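I got to Platamberg in the middle of a March downpour with one shoe already soaked through, so the coffee urn by the door made a very good first impression. The open day ran from mid-morning on, spread over two floors of the old Maillard building, and I'd signed up mostly for the desk and workspace rooms (I've been fussing over my own desk since the fall and I'm always looking for ideas to steal).

Annick Lecomte took our group around, 12 of us plus a very patient toddler. She walks fast! We started downstairs in the sample store, where they keep 3,000 small household and office things on open shelves. Staplers, mugs, rulers, clips, scissors for left-handed people. I could have stayed in the stapler aisle until lunch. Everything has a handwritten tag, and you're allowed to pick things up as long as you put them back on the right shelf — I got one wrong and was politely corrected.

Next came the Atar room, which is all chairs. I sat in 6 of them. My favorite was an ugly green one with a dip in the seat, and of course it's been out of production for ages. Perrine Besnard looks after the chairs and she let me photograph the label on the underside so I can hunt for one secondhand. If anybody has a lead, please write to me.

After a sandwich (cheese, fine, a bit dry) we went upstairs for the part I'd come for, the layout tables. I'd pictured fancy white worktops. What they had was brown cardboard and blue tape, and I loved it. You mark off the surface in squares, put your things down, and suddenly you can talk about where stuff goes without waving your arms. "Lamp one square over" is so much easier than "a bit left, no, my left."
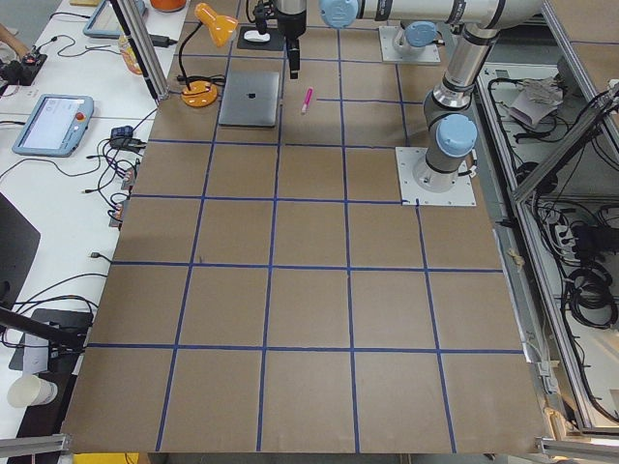 *Laptop, pink marker and orange lamp on the taped grid, upstairs at Platamberg.*

I got very attached to that orange lamp. It has a skinny black gooseneck and a cone-shaped shade, and it would look great next to my bookshelf. Annick said the shop downstairs had something close to it from Plilley, but they'd sold out by the time I made it back down. I bought a roll of tape and a pencil cup instead.

The laptop was closed and lying flat, and with so many squares left bare I started thinking about how much junk lives on my own desk. Two dead pens and a bowl of foreign coins, for a start. I've since moved the coins.

Practical stuff: parking is behind the building and fills up early, the elevator is slow, and the café only takes cards. Wear shoes that can handle puddles. I caught the late afternoon bus home with my tape in my coat pocket and my left sock still wet.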